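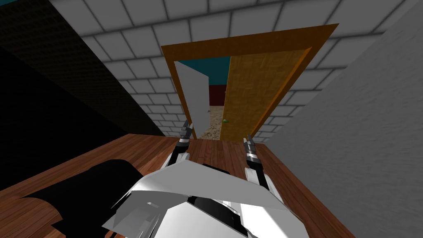 Capital requests for service robots tend to begin with the price of the machine. At Kamath, a property services firm that manages office buildings, the planning team began with the doors.

The firm intends to place two-armed mobile robots in its buildings for evening rounds, and its first purchase is scheduled for March. Before asking for bids, the team under Vasanthi Krishnan prepared a register of every interior door on the proposed routes. The register lists 847 doors. For each one it records the type of handle, the direction of swing, the floor covering on either side and the clear width when the door is fully open.

"A round knob and a lever are two different purchases," Krishnan said. "If the supplier has priced the work for levers, we will be paying for the knobs later."

Simulation accounts for a larger share of the budget than the firm first expected. Bidders must show their robot working in rendered rooms before any unit is shipped, with varied handles, lighting and wall finishes. Two suppliers, Pundurness and Distow, have agreed to these terms. Each will complete 100 trials on every door type, and Kamath will pay for the computing time at a fixed rate.

The plan sets aside 880 hours of staff time for the first year, covering route checks, charging and the supervision of early runs. Krishnan advises other buyers to enter such hours as a separate line. In an earlier draft they were folded into general maintenance, and the finance office returned it.

Replacement of door hardware remains open. Drirnura, which supplies the firm's locks, has quoted for levers on the older floors. A decision will follow the simulation results, and the quotation is valid until the end of March.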